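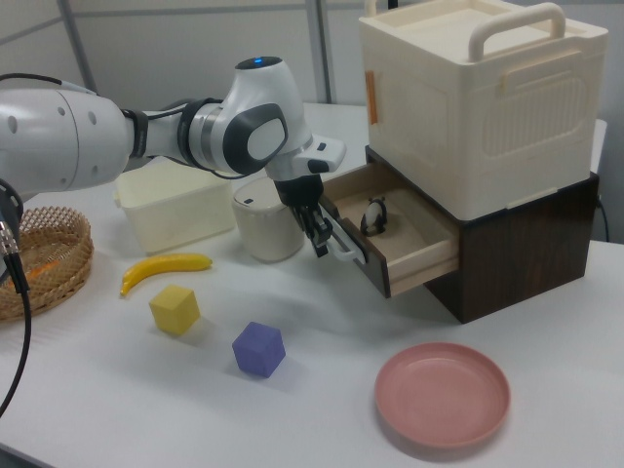
引き出しセル、2月。前板と指先の位置関係。ペンギンは中。

2月 作業ノート（引き出しセル/Omer系）

件名は「引き出し牽引時に指が抜けず、キャビネットごと引っ張った件」。長いので以下「綱引き」と書く。

発生は午後、エピソード2889の途中。開ける、中の物を見る、閉める、という三幕物の第一幕で止まった。アームが引き出しの前板に指を掛けて引き、予定の開き量まで来たところで指を上に抜くはずが、抜けないまま次の退避動作に入った。退避は水平。つまり、掛けたまま引く。引き出しはストッパーまで来て、その先はキャビネット本体がついてきた。天板の上をずるずると、実に素直についてきた。

停止は私が非常停止ボタンを押したことによる。自動では止まっていない。ここが今日の本題で、指が抜けなかったことは前座。

けが人なし。破損は、前板の上端に浅い擦り傷が一本。グリッパの指は目視で異常なし、開閉も正常。キャビネットの上に載せてある収納ケースは、ずれたが落ちなかった。落ちていたら作業者側だった。つまり私の側だった。

時系列（ログと記憶の突き合わせ。食い違ったところはログを採用した。記憶のほうが格好よかったが仕方ない）

14:05　昼休み後に再起動。Skikineが「設定の差分があります。適用しますか」と聞いてくる。はい、を押す。押したのは私。差分の中身は読んでいない。
14:12　ホーム復帰、グリッパ開閉確認、問題なし。
14:20　本番開始。最初の数回は正常に開閉。
14:41　エピソード2889開始。接近、指掛け、牽引まで正常。
14:41　上抜き動作。指令では抜けたことになっている。
14:41　退避開始。キャビネットが動く。
14:41　非常停止。

同じ分の中に四行あるのは書き間違いにあらず。

最初に疑ったこと（全部はずれ）

引き出しの滑り。レールが渋くて、開き切る前に引っ掛かった説。手で十往復ほどさせたが滑らかで、渋さのかけらもない。レールには謝っておいた。

指先の摩耗。Lepikの指は先月替えたばかりで、ノギスを当てても新品の控えと差がない。そもそも摩耗していれば早く抜ける側に出る。疑う前に考えればわかることを、ノギスを出してから考えた。

認識のずれ。卓上の小物、つまりバナナやスポンジのキューブの位置が変わると引き出しの縁の推定が揺れる、という話が前にあった。今回の推定値を前後のエピソードと比べたが、揺れはノイズの範囲。バナナは無実。

当たり

工具座標のZが12 mm短くなっていた。

指を替えたとき、Madalenaがオフセットを新しい長さに直してくれていた。その値は動作中のSkikineには入っていたが、保存先がセルのローカル側だった。昼の再起動で共有側の古い設定が「新しい差分」として降ってきて、私が「はい」を押した。制御側は指を実物より12 mm短いと信じて動くことになる。

短いと信じるとどうなるか。指先を縁の高さに持っていこうとして、実物はその分だけ深く下りる。深く掛かるので牽引は安定する。やけに調子がいいな、と思った覚えがある。あれは調子がよかったのでなく、深爪の逆をやっていただけ。上抜きの持ち上げ量は固定値なので、深く掛かったぶん抜けが足りない。それまでの数回で抜けたのは、前板の縁をこすりながらぎりぎり外れていたらしく、トルク波形に小さな山が毎回出ている。擦り傷が一本の線に見えるのも、同じ所を何度もこすったからだと思う。2889でついに外れなかった。

なぜ自動で止まらなかったか

外力監視のしきい値が110 Nになっていた。

このセルの手順書では、引き出し作業中はもっと低い値に切り替えることになっている。切り替えはスクリプトの冒頭でやっていて、スクリプトはちゃんと切り替え命令を出していた。ところが命令はプロファイル名を指定する形式で、その名前のプロファイルが共有側の古い設定には存在しない。Skikineは存在しない名前を受け取ると、警告を一行ログに書いて既定値を使う。既定値が110 N。警告は一行、灰色の文字で、ログの中ほどに慎ましく出ていた。

空に近い木のキャビネットを白い天板の上で滑らせるのに110 Nは要らない。だから監視は何も間違えていない。設定された仕事を静かに全うした。悪いのは仕事の中身。

要するに、一回の「はい」で工具の長さと力の上限が同時に昔に戻った。片方だけなら、どちらも小さな騒ぎで済んだはず。長さだけ狂っていれば低いしきい値で止まる。しきい値だけ高くても指は普通に抜ける。両方いっぺんに、しかも同じダイアログから来たので、二重の備えと呼んでいたものは根っこで一本だった。

再現試験

低速、収納ケースを下ろし、キャビネットを天板にクランプで固定してから実施。人は全員、柵の外。速度は通常の一割。

条件A：古いオフセット、低いしきい値。抜けずに退避開始、すぐ保護停止。期待どおり。
条件B：正しいオフセット、110 N。正常に抜ける。こすった山も波形に出ない。
条件C：両方とも古い値。クランプしてあるので動かず、非常停止を手に持ったまま数秒見守り、手で止めた。あまり楽しい数秒ではなかった。
条件D：両方正しい値。12回連続で正常。

条件Cはもうやらなくていい。私が次に「念のためもう一回」と言い出したら、このページを見せてください。

Madalenaのコメント（口頭、要旨）

「オフセットを直したとき共有側にも書いたつもりだった。保存ボタンが二つあって、見た目が同じ。押したのは片方」とのこと。二つのボタンを見せてもらった。本当に同じだった。片方はツールチップに「ローカル」と出るが、カーソルを一秒以上載せないと出ない。一秒以上迷う人だけが救われる設計。

あと、「プロファイルがないときに一番緩い値へ落ちるのはおかしい、一番厳しい値に落ちるべき」と。まったくその通りで、私が今日言ったどの文よりも短く正しい。Pleltportの本家に要望として出す。文面は彼女が書く。私が書くと皮肉が混じるので。

処置（済）

・工具オフセットを共有側とローカル側の両方に保存。再起動して値が残ることを確認。再起動はもう一度やって、もう一度確認した。
・牽引用プロファイルを共有側に登録。
・スクリプトの冒頭で、切り替え後のしきい値を読み戻し、指定値と一致しなければ起動しないように変更。読み戻しを今まで入れていなかった理由はコメント欄に「後で」とだけある。日付なし。筆跡ならぬ文体からして私。
・既定値そのものも下げた。
・収納ケースはキャビネットの上から退避。棚に空きがないので当面は私の椅子の横。

処置（未）

・上抜きを固定量でやめて、持ち上げ中の力を見て外れたことを確認してから退避に移る。本筋の対策はこれ。Omerの動作記述で条件分岐が書けるはずだが、前に書いたとき、外れるまで永遠に持ち上げ続けるという名作ができたので、上限つきで。
・キャビネットの底に滑り止め。固定するかどうかは要相談。固定すると今回のような場合に逃げ場がなくなり、指か前板に全部来る。滑ってくれたおかげで傷一本で済んだとも言える。しきい値の件が片づくまでは現状のまま、という案に傾いている。
・起動時の差分ダイアログに、安全に関わる項目だけ別枠で出す。Skikine側の話なので、こちらでできるのは起動前に差分を書き出して見る小さなスクリプトまで。
・14:20から14:41までに取ったエピソードの扱い。深く掛けた状態のデータなので、動作としては成功でも学習に混ぜたくない。とりあえず除外の札を付けた。消してはいない。
・今朝の分は設定が正しかったはずだが、「はず」なので波形の山を見て確かめる。山があれば除外。

運用で変えること

再起動後の一本目は、低速で開閉を一往復、人が非常停止を持って見る。これまでもそう書いてあった。今日やったのはグリッパの開閉だけで、引き出しの開閉は省いた。昼の後で、午前中ずっと動いていたから。手順書に足す文はない。読めばよかった。

「はい」を押す前に差分を読む。読んでもわからない項目があったら「いいえ」。「いいえ」で困るのは作業が遅れることくらいで、遅れなら慣れている。

余談

ペンギンは綱引きの最中も引き出しの中で立っていた。転びもしない。重心が低いのか、状況を把握していないのか。停止後に中をのぞいたら最初に置いた位置からほとんど動いておらず、セル内で一番落ち着いていたのは間違いなくこれだった。物体検出のスコアも停止まで高いまま。認識班に伝えたら喜んでいた。そこを喜ぶのか。

擦り傷は記録のためそのままにしてある。補修ペンで塗らないこと。白い前板なので気になる人が出ると思うが、次に傷が伸びていたらオフセットがまた狂っているということなので、目盛りとして使う。横に鉛筆で今の端の位置に印を付けた。

明日の朝一：共有側の設定をもう一度見る、午前分の波形確認、クランプを返す（隣の机から黙って借りた）。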